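About Billbridge

Billbridge is a small press that publishes picture books, and has done so long enough to know that a cardboard dump bin of unsold hedgehog stories will not fit through a standard door. We work out of three rooms above a shoe repair shop in Kasby. The stairs are steep. Authors who visit tend to remember them.

We bring out a handful of titles a year, most of them by people who have never had a book published before. Our first, Fullevik, was about a town where it is always nearly bedtime. We printed 968 copies, an odd number that came from how much paper the printer had left over. It sold out by October, mostly to grandparents, and we have been chasing that feeling ever since.

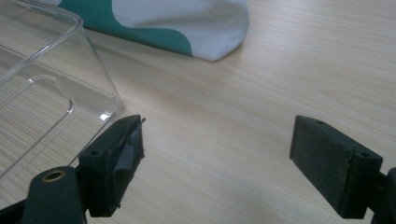 Ruggiero

We read everything that comes in, including the rhyming ones. It takes us a while. If your manuscript runs past 200 words, we will still read it, but we'll be making a face. A note on cover letters: your own children's opinion is welcome and has no effect on the outcome.

Illustrators are matched to stories by us, after a good deal of arguing. Please don't send drawings with your text unless you drew them and would be fine hearing that we like one and not the other — it happens in both directions.

Twice a year we run a workshop for writers, limited to 20 places. There is coffee, there are first pages read out loud, and someone always brings a talking vegetable. We have published two of those.

Every new title also goes out free to 100 school libraries, where it gets chewed, borrowed and returned with stickers on it. The letters we get back are short and mostly about what the dog should have done.

Submissions are open from March to May. The phone is answered until four in the afternoon.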